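Bruner Community Kitchen and Advice Room
Progress report to the Plirnier Fund
Second period, to the end of October

Dear all at the Fund,

Thank you for your patience in waiting for this one. We had hoped to send it a fortnight ago, but the boiler had other ideas and the spare evenings went on finding somebody to look at it. It has now been looked at, and we are typing with our coats off again.

You will remember that the grant was for two things: the weekly lunch at Bruner, and the advice room that runs alongside it. We said in our application that we thought the one would feed the other, if you will forgive the expression, and we are pleased to report that it has. People who come in for soup stay on to ask about a letter from the council, and people who come in with a letter are very often persuaded to have some soup first.

The lunch

We have served 500 meals in this period, which was our target for it, and we got there with a week to spare. The menu has settled into a soup, a hot main dish and a pudding, with the pudding attracting far more comment than the other two put together. Rhubarb crumble is well liked. The semolina was tried once and we have taken the hint.

Most of our vegetables now come from the allotments at Briggs, who drop off whatever they have too much of. Through August and September this meant courgettes, in quantities that tested everybody's imagination, and we are now well into squash. We pay for the dried goods, oil, milk and bread out of the grant, and our spending on these is a little under what we had budgeted. The saving has gone into the fuel line, where prices have been against us, and overall we are where we expected to be.

We did lose two lunches in the summer when the drains at the back of the hall were being dug up. We rang round the regulars the day before and took sandwiches to those who could not easily get out, and several of them told us they had rather enjoyed being waited on at home. All the same it was a nuisance, and we have asked the landlord to give us more warning next time.

The advice room

Demand has been heavier than we planned for. We opened with 2 appointment slots at each session and are now running 5, with a bench in the corridor for anyone who would like to wait on the chance of a gap. Energy bills are still the most common worry, followed by housing repairs and then by forms of every description — blue badges, school meals, bus passes, and one memorable dispute over a hedge.

We have learnt a fair amount about timing. Our first idea was to start the advice at two o'clock, once the tables were cleared, but people with children to collect found that much too late and were slipping away before their turn. We now begin at half past eleven and carry on through lunch. It makes for a noisier room next door, and we have hung a curtain across the hatch, but the number of missed appointments has dropped and we would not go back.

The Bevero law centre has been generous with its time on the trickier housing cases. A member of their team comes over once a month, and in between we can send questions by email and usually have a reply within a day or two. We would like to put this arrangement on a firmer footing next year, and there is a modest sum for it in the draft budget that goes with this report.

Training

Everyone who cooks has now renewed their food hygiene certificate. In addition, 4 of our helpers have finished the introductory advice course, and they are sitting in on appointments before taking any of their own. The course was longer than advertised and the reading was on the dry side, so we were very glad to see all of them through to the end of it. A small cake was had.

What has not gone so well

We said that we would start an evening session for people in work, and we have not managed it. The hall is let to the choir on the only evening that suits our advisers, and the choir were there first. We have been talking to the school about using their dining room from January, and the head teacher is keen, but there is the question of who locks up. We hope to have that settled by the next report.

Our leaflet is also behind. The wording was agreed in July, and then the bus times changed and we had to go back to the beginning with the map. It is with the printer now, in large print as well as the ordinary size, and we will post you copies of both.

Plans for the next period

We mean to keep the lunch going right through the winter, including the week between Christmas and New Year, which several people have told us is the longest week of the year. We will be collecting warm coats and good blankets from the middle of November. We would also like to try a short session on reading a gas or electricity meter, held at the tables after pudding so that it does not feel too much like a class.

The draft budget and the attendance sheets follow on separate pages. Do please come and have lunch with us if any of you are passing. There is always enough, and we should be delighted to show you round.

With our warm thanks,
The Bruner team

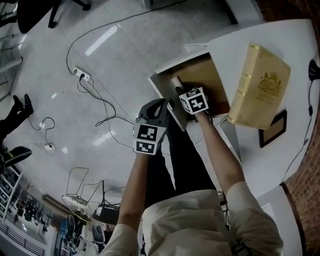
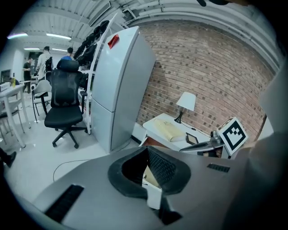 The open desk drawer, and the tall white fridge.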